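Surfaces and Finish in Small Toys: handout 3
Drirngate, 2 March 2021
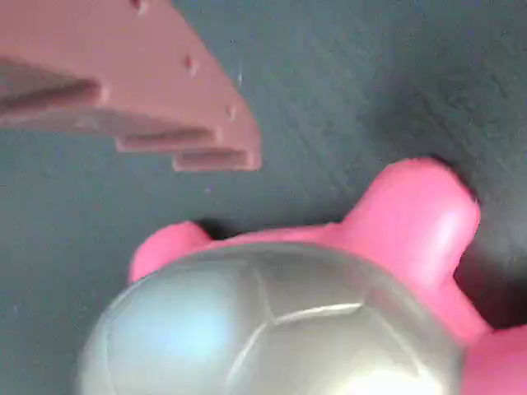 Fig. 1. Toy turtle, glossy shell, pink body

Bring this sheet plus your sketchbook. No sketchbook last time = half the room, please.

Main point today: two finishes on one object. Shell is silver-grey, smooth, reflects. Body is hot pink and rubbery looking. Eye goes to the shell first, then colour pulls it back to the legs. Discuss.

Seams. Faint raised lines split the dome into plates (scutes, spelling!!). Polygons, as on the real animal. Look how little relief you need for it to read as turtle.

Highlights
- cool one, bluish white, left side of shell, broad
- warmer one near the bottom centre
- right side goes darker grey
Draw these as SHAPES before you shade anything. Most people start shading too soon and get mud.

Sanding, for your own domes: start at 100 grit, work up, finish at 2000. Don't skip grades, scratches show under gloss. Sheets are in the Rarnell drawer, not the Nedum one (Nedum is card only).

Reading: Jacobs, chapter on coatings, library no. 3797. One copy so be quick and put it bakc.

For next time
Dome in clay, palm sized, seams raised not cut in. One half gloss, one half matt. Notes on both, 16 lines max, I wont read more.

Marks as per handout 1.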